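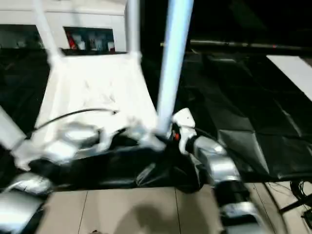
## 4.2 Cable and gripper checks before a floor-level run

Applies to the Elden two-arm cell. Allow up to 86 minutes for the full procedure.

1. Stop the running task and move both arms to the park position.
2. Switch off arm power at the Clikard supply. Wait for 5 minutes.
3. Follow each gripper cable from the plug down to the base. Replace any cable with a split sleeve.
4. Check that each cable has enough slack for the wrist to turn fully both ways.
5. Wipe the gripper fingers with a dry cloth. Do not use solvent.
6. Restore power and home the left arm first, then the right.
7. Run test routine 441 at low speed, with the work items in place.
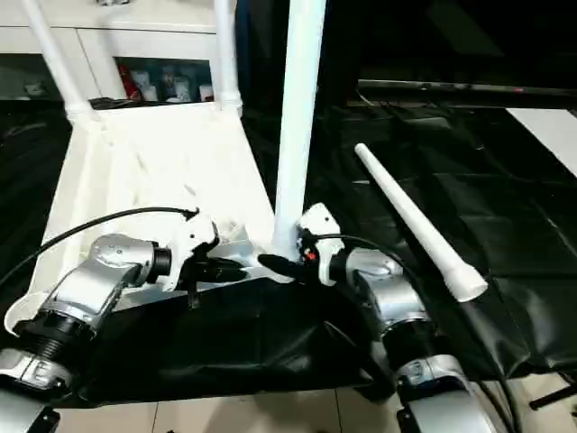

*Figure 4-2. Both grippers at the white tray. A cable loops over each silver wrist housing.*

**Caution:** Keep spare cable on the floor clear of the arm bases - a loop can catch when an arm swings outwards.

**Note:** Thin sheet and bags fold under the fingers. If a gripper closes on a fold, open it by hand control and repeat step 7.

If the routine stops with a wrist fault, go to section 4.5. Record the fault code in the Sallville log and pass it to Adi Hutapea.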